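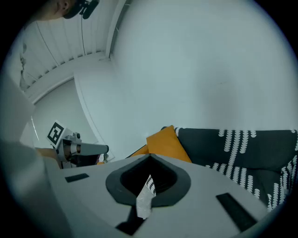 Figure 3. White slatted ceiling and plain white wall.

Cleaning the ceiling and walls

1. Move furniture away from the wall and cover what stays.
2. Dust the ceiling with a dry, soft brush. Work along the boards, never across them.
3. Wipe the strip between the ceiling and the wall with a damp cloth.
4. Spot-clean the wall with Torkeo wall cleaner, 8 ml per 1000 ml of water. Start at the bottom and work up.
5. Let the wall dry for 3 hours before putting furniture back.

Note: Take down wall decorations before step 2.

CAUTION: Do not spray water or cleaner on the slatted boards. Liquid can get into the gaps and leave stains.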